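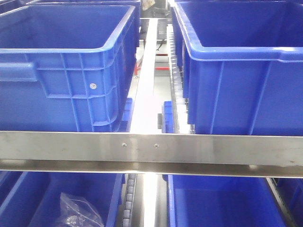

Empty the bin before the robot comes

At Ridgate's warehouse in Conville, the picking robots follow a rulebook of nine pages. Lurdes Rocha wrote most of it in April, and two of the pages speak only about blue bins.

The first rule sounds very simple. A bin counts as empty when a person has looked inside it, and a clear bag left at the bottom means it is not empty. Transparent plastic is difficult for many depth sensors, so the robot may read a bag as bare floor.

"People think the standard is about the arm," says Rocha. "Most of our pages are about what stands in front of the arm."

The second rule concerns the rack. Rollers and guide strips are checked at the start of each shift, and the steel rail is wiped, as strong reflections can confuse the cameras. Any small piece of plastic found beside the rollers must be reported – also when everything still moves well.

Sebastião Sales, who trains the night shift, would like a shorter text. He has 728 bin positions to check and prefers one card per aisle. Rocha agreed to test his cards in two aisles. The first review is on Thu 6 September.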